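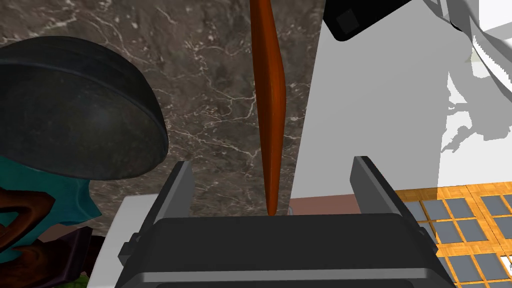
A long, slender object, orange-brown and tapered to a point.

Dining Notes from Jikamdale

My work required a two-night stay in Jikamdale in March, and I used the evenings to visit restaurants that readers had recommended. Comments on each are given in the order of my visits.

Komell occupies a former bank on the main square and seats 34. The menu is short and changes on Wednesday. I ordered the braised lamb with white beans, which was tender and properly seasoned. The bread was served cold - a small matter, but one that a kitchen of this standard should correct. Service was attentive throughout.

Ahonen is a fish restaurant near the river. The smoked trout soup is the dish to order, and a half portion is sufficient for most appetites. The potato pancakes were heavy and I did not finish them. Reservations are advised after 6 p.m.

Breakfast was taken at Clenenon, a bakery with 2 tables and a long counter. The cardamom rolls sell out early. I purchased a rye loaf for the drive home, and it kept well for four days.

The total for all meals, including gratuities, was $77 per person. Parking on the square is free in the evening. I intend to return in the fall, when Komell offers its game menu.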